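Tandeo Home Help > Kitchen & Dining > Tables and counters

Pouring from a plastic bottle without dribbling on a white table??

posted by Jocelyn Melnyk, August 14, 2026
187 views

Hi all, quick one. We do a drinks table at my niece's school thing every year and I'm the one pouring. Mix of cups, whatever people bring. The table is white, matte, no cloth on it (not my call) and anything colored that lands on it shows up from across the room.

My trouble is the last second of the pour. Going in is fine. Then I tip the bottle back up and one drop runs down the neck and lands next to the cup. Every. Time. Short plastic cups are the worst for it, the tall ones and the paper ones I seem to do ok with.

Close up of the kind of pour I mean, clear bottle into the little yellow-green cup: 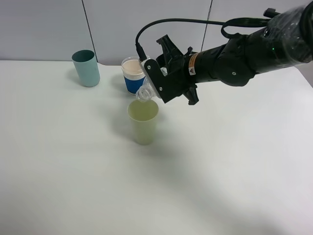 Bottle right over the rim, paper cup with the blue sleeve and the teal one behind

So do I go closer, higher, slower? Is there some kind of spout that fits normal bottles? And what do I wipe the table with, I used a kitchen spray in March and now there's a shiny patch. Don't want to do that again. Thanks in advance, reading this on my phone so short is good

Sharada Venkataraman
Member, 1781 posts

Did drinks at a community hall for years so here goes.

Get the mouth of the bottle just over the cup, low, inside the rim. Not touching if other people are drinking from it. High pours look nice and splash.

Stop sooner than you think. Most folks pour till the cup is full, then jerk the bottle up. Leave a finger of space at the top.

When you stop, twist your wrist a quarter turn as you bring the neck up. The drop goes around the lip and stays on the bottle. Takes maybe ten cups to get the hang of it, practise with water over the sink.

Wipe the neck between pours. Folded paper towel in the other hand, that's all I ever used. Ridged necks hold liquid in the grooves so they need it more than smooth ones.

Small light cups – hold them at the base with your free hand. Or put a bit of water in first if it's squash or something you dilute anyway. They slide.

And don't fill from a brand new full bottle if you can help it. It glugs. Pour the first bit into a jug, then it behaves.

For the table, what you're looking for afterwards is stuff like this. One clear bead, tiny, very easy to miss on white: 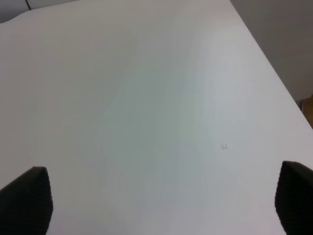

Cleaning a matte white top

Get down low and look across it toward a window or lamp. Clear drops only show by the glint. From straight above you will miss half of them.

Blot, dont rub. Dry cloth pressed flat, lift. Then a damp one with a drop of dish soap, then dry again. Juice wants doing right away, plain water can wait till the end.

No cream cleaner and none of those white sponge blocks. They polish the finish and that's your shiny patch. Sorry to say I never got one of those out again. I have a Vornard table at home with a mark the size of a plate, lives under the fruit bowl now.

benjelloun_350
Member, 4 posts

just put a cloth on it

Prellel
Member, 900 posts

Seconding the twist, works. On spouts – the push-in kind are made for glass bottles mostly, I tried one in a soda bottle and it leaked around the sides worse then no spout. Decant into a jug with a proper lip, way less hassle. Small jug though, a big one gets heavy after the first batch and then your hand shakes.

Also Jocelyn, was the shiny patch sprayed and left, or scrubbed? If it was only sprayed it could be residue. Warm water and a soft cloth, few goes, let it dry in between and see. Mine came off that way, took two evenings.

Jocelyn Melnyk
Original poster

Sprayed and left I think! Will try the warm water. Cloth isn't allowed, long story. Going to practise the wrist thing tonight, thank you both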